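Louer un minibus sans mauvaise surprise : ce que disent vraiment les contrats

Décembre – par Corina Fankhauser

Neuf places, un permis de voiture ordinaire, un forfait kilométrique : sur le papier, la location d'un minibus diffère peu de celle d'une berline. La différence se trouve dans les conditions générales, et plus précisément dans quatre ou cinq clauses que les clients signent au comptoir à sept heures du matin, bagages à la main. Nous avons relu les contrats types de trois loueurs régionaux, Todora, Wendwood et Moser, et interrogé ceux qui les appliquent.

Le premier point concerne le nombre de places. Un véhicule de neuf places, conducteur compris, se conduit avec un permis B tant que son poids total autorisé en charge ne dépasse pas 3,5 tonnes. Au-delà de l'un ou l'autre de ces seuils, une autre catégorie est nécessaire. Le locataire qui réserve en ligne un « grand minibus » ne voit pas toujours la limite, car les moteurs de réservation classent les véhicules par volume de bagages. Chez Wendwood, la catégorie de permis figure désormais sur la confirmation. Chez Moser, elle reste à la page 4 des conditions.

La masse pose un problème distinct. Neuf adultes avec valises et skis peuvent épuiser la charge utile d'un châssis court avant que le coffre soit plein. « Les gens chargent jusqu'au plafond et me demandent ensuite si ça passe », rapporte Gion Frei, chef de parc chez Moser. La charge utile se calcule en soustrayant du poids total autorisé le poids à vide inscrit sur le permis de circulation. Un coffre de toit et son contenu comptent dans le total. La galerie a de plus sa propre limite, fixée par le constructeur.

Le kilométrage

Les trois loueurs proposent un forfait hebdomadaire et un tarif dit illimité. Le second l'est rarement au sens strict. Chez Todora, une clause d'usage raisonnable fixe un plafond de 3 000 kilomètres par période de location, après quoi chaque kilomètre est facturé au tarif de base. Pour un groupe qui descend de Coire vers le sud de l'Espagne et remonte par la côte, le plafond est atteint sur le trajet du retour. Le client peut acheter une extension avant le départ. Après le départ, l'extension n'est plus disponible et seul s'applique le tarif unitaire, sensiblement plus élevé.

Le relevé du compteur se fait au départ et à la restitution. Il est utile de le photographier dans les deux cas, contact mis, avec l'heure visible au tableau de bord. Les litiges portant sur quelques dizaines de kilomètres viennent le plus souvent du transfert entre le dépôt et l'agence, que certains loueurs imputent au contrat en cours.

L'état des lieux

Hultero édite un logiciel d'inspection utilisé par deux des trois enseignes. L'agent y saisit les dommages existants sur un schéma du véhicule, et le client signe sur tablette. Le schéma ne distingue ni le toit ni le bas de caisse, deux zones exposées sur un véhicule haut. Une rayure sur l'arête supérieure, invisible depuis le sol, peut donc apparaître au retour sans avoir été notée au départ. Les contrats placent la charge de la preuve du côté du locataire dès lors que la fiche est signée.

Mohandas Panicker, juriste indépendant spécialisé dans les contrats de mobilité, conseille d'inscrire la mention « toit non contrôlé » dans le champ de remarques. « Le champ existe, il est reproduit sur le PDF, et l'agent ne peut pas clôturer la fiche en l'effaçant. » Il recommande aussi de conserver le PDF pendant toute la durée de la garantie bancaire, qui peut être débitée jusqu'à 14 jours après la restitution chez Wendwood. 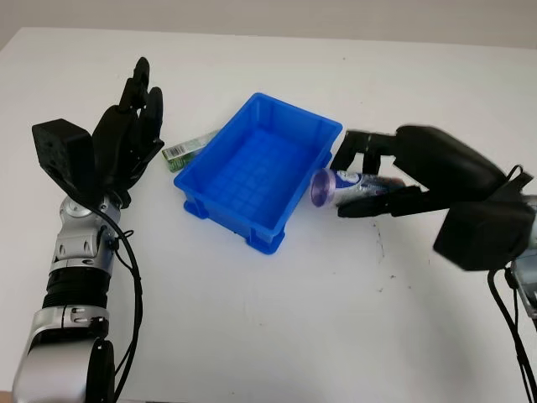
Franchise et assurance complémentaire

La franchise d'un minibus dépasse celle d'une voiture compacte. Son rachat, proposé au comptoir, exclut généralement le toit, les vitres, les pneus et l'erreur de carburant. Les assurances annuelles souscrites en dehors du loueur couvrent parfois ces postes, mais plusieurs d'entre elles limitent le nombre de places du véhicule assuré. Il faut vérifier ce nombre avant de refuser le produit du loueur – une police limitée à sept places ne vaut rien pour un véhicule de neuf.

Les conducteurs additionnels doivent être déclarés nominativement. En cas de sinistre avec un conducteur non inscrit, les trois contrats prévoient la perte complète de la couverture casco. L'ajout se fait en agence, permis original en main. Todora l'accepte aussi par téléphone, avec envoi d'une copie.

Passage de frontière, péages et restitution

La sortie du territoire est soumise à autorisation écrite chez Moser et à simple déclaration chez les deux autres. Certains péages classent les véhicules selon leur hauteur, ce qui peut modifier le prix d'un long trajet autoroutier. Quant aux frais administratifs liés aux amendes, ils s'ajoutent à l'amende elle-même et sont dus même si celle-ci est contestée.

La restitution hors horaires d'ouverture maintient la responsabilité du locataire jusqu'au contrôle par un agent. Un véhicule déposé le soir reste donc sous contrat toute la nuit, sur un parking que le client n'a pas choisi.

Commentaires (3)

Edeltraud Zürcher
Merci pour le passage sur la charge utile. Notre club a loué un neuf places l'hiver dernier et nous n'avions jamais pensé à compter le coffre de toit. Est-ce que les sièges enfants fournis par le loueur sont compris dans le poids à vide ?

Andri Berchtold
Chez Todora, l'extension kilométrique m'a été refusée deux heures après le départ, alors que j'étais encore à côté de l'agence. L'article est exact sur ce point.

Gion Frei
@Edeltraud Zürcher : non, les accessoires ajoutés à la location se déduisent de la charge utile. Comptez-les avec les bagages.

Contact | Mentions légales | © Tous droits réservés | Haut de page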